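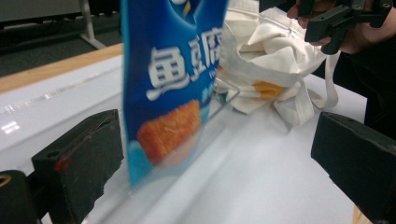
Why do printed gripper fingers need a rubbery face at all?
Bare printed plastic is slippery, and most of the things people want picked up are slippery too. A soft face lets you squeeze less and hold more, which your packet of crisps will appreciate.

Handout 3: Fingers, inserts and packets
Shared workshop, Tindel hand-held gripper build

Bring your printed parts, cleaned up. If you left the supports on last time, they will still be on.

Fitting the inserts
Brass threaded inserts go in with the soldering iron, set to 267 degrees on the bench station. The dial has its own opinions, so try a scrap piece first. Let the insert sink under the weight of the iron and stop just before it is flush. Press it level with something flat and cold. An insert that goes in crooked stays crooked, and the screw will remind you of this every time you change a finger.

Pads
Katance sheet, cut with a fresh blade, glued on overnight. Worn pads are fine for practice. The spare set in drawer 23 is for people who have snapped one, and we do check.

Why we practise on snack packets
Blocks are easy and teach you very little. A sealed packet bends, slides and changes shape as you close on it, and it is cheaper than a box of Rajput test pieces.

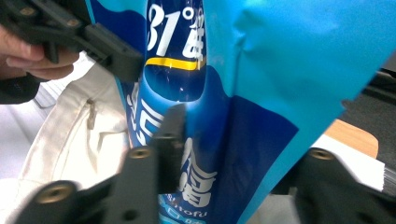 Close slowly until the plastic starts to crease, then stop. Most of us carry on past that point, having paid for a strong spring and wishing to see it used. If the packet swings when lifted, you have taken it too near one end. If it shoots across the bench, check that the finger faces are parallel before blaming the pads.

Then try passing it from one gripper to another. Agree out loud who is letting go.

Write down in your log:
spring fitted (Brakska short or long)
pad thickness
which packet, and where you gripped it
drops, including the ones you feel didn't count

The long spring is part 689 on the parts list. The list says 698 on page two, and has done since May.

Next session: trigger linkages. Eat the test pieces afterwards, at your own risk.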